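The Great T-Shirt Situation

Saturday, April 4, 2020

So I've reached the stage of staying home where I have opinions about folding. Strong ones! If you'd told me last July that I'd spend a whole Saturday morning sorting shirts on the bed with a podcast going and a coffee getting cold on the floor, I would have laughed at you from whatever patio I was sitting on. But here we are, and I have to say, I'm kind of into it.

It started because I couldn't find my Lyimo shirt. If you've been reading this blog for a while you know the one (the gray one with the hole near the hem, from the summer I worked at the store in Brudport). I went digging for it and ended up with every T-shirt I own in a pile on the chair. I did not find the Lyimo shirt. I did find a sock I'd given up on in January, and a shirt from a 10K I signed up for and never ran.

My old system was not a system. I took things off the drying rack, rolled them into a kind of burrito, and shoved the burrito in the drawer until the drawer wouldn't close. Then I'd wear whatever was on top, so the same four shirts went round and round and the ones at the back might as well have been in another country.

The new system is that I do one shirt at a time, flat on the bed, and I smooth it out before I fold anything. I know, I know, this is how everyone's mother does it. I always skipped the smoothing part. I'd fold right over the lumps and then wonder why my shirts looked like I'd slept in them. The collar is the worst. You get the body nice and flat and then the neck bunches itself up the second you look away.
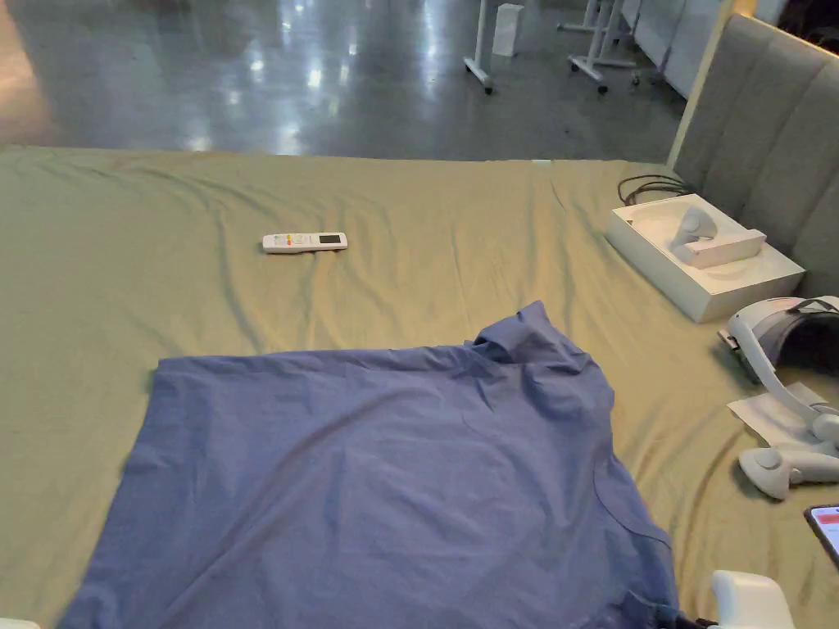 My friend Deividas Lepik, who I've been calling a lot more than I used to, does the thing where you pinch the shirt in two places, flip it over, and it folds itself in midair. He tried to teach me over the phone. Over the phone! "Pinch the shoulder, pinch the middle, now cross your hands." I crossed my hands. I had a shirt wrapped around my wrist and he was laughing so hard he had to put me down on the counter. I'm sticking with sleeves in, sides in, bottom up, done.

The other thing I've learned is that you have to clear the bed first. All of it. My bed is where everything in the apartment ends up, chargers and boxes and half-read mail, and for months I just folded in whatever corner was left over. It's so much nicer with some space to work in. I'm using the green sheet as my folding table, basically, and it's a big bed, so if I could only stop putting stuff on it I'd have the best folding table in the building.

Is the sheet wrinkled? Very. I thought about ironing it and then I thought about who I am as a person. It's a Skorance one, 300 thread count according to the package, and it was wrinkled about an hour after I put it on for the first time. I love it anyway. It's soft and it's that olivey green that goes with everything, and it stays on the corners, which my last set never did. (My last set was the Kelta one. I complained about it here at length. A few of you wrote in to defend it and I respect that, but no.)

And having the washer right there by the bed is a joy, I don't care what anybody says. My sister thinks it's weird. But I can pull stuff out, hang it up, and be back to my podcast before the ad break is over. The top of the machine has turned into a shelf, of course, and I should probably deal with that next. It's on the list, somewhere below the bathroom drawer and above the taxes. 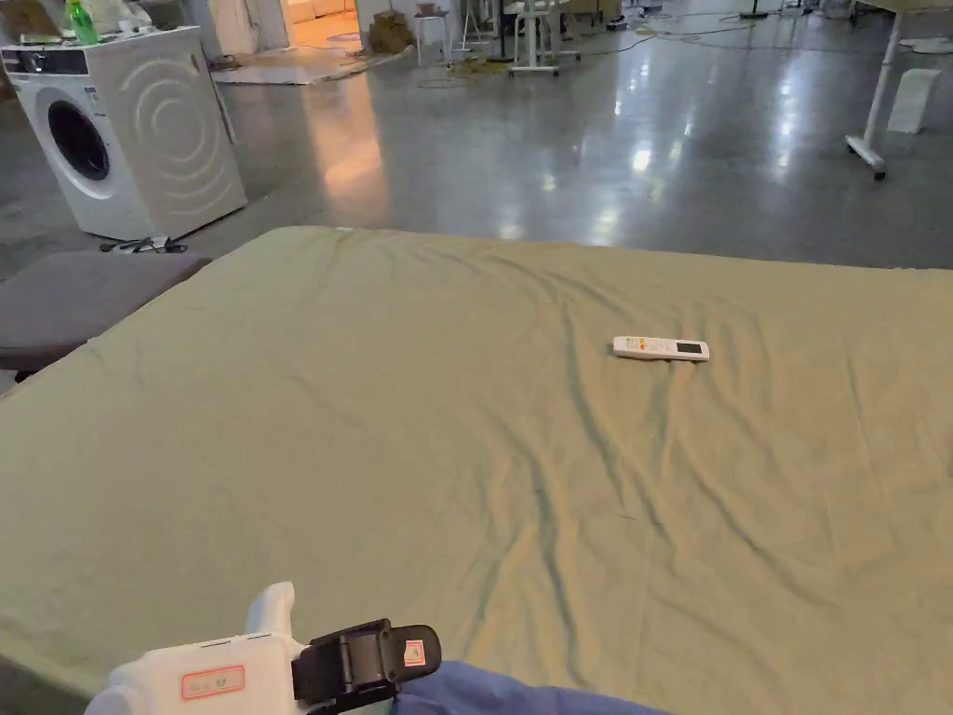
Bed cleared, more or less. The remote lives there now.

Final tally, for those who care about such things: one bag of shirts to donate whenever places start taking donations again, a drawer that closes with one finger, and a stack of old running shirts I'm going to cut up for cleaning rags. I kept the 10K one. I might still run it!

Next weekend I'm doing the sweaters, which scare me a little. They don't fold so much as slump. If any of you have a method that doesn't involve buying 200 matching little boxes, please leave it in the comments. And if you've seen a gray shirt with a hole near the hem, I'd like it back.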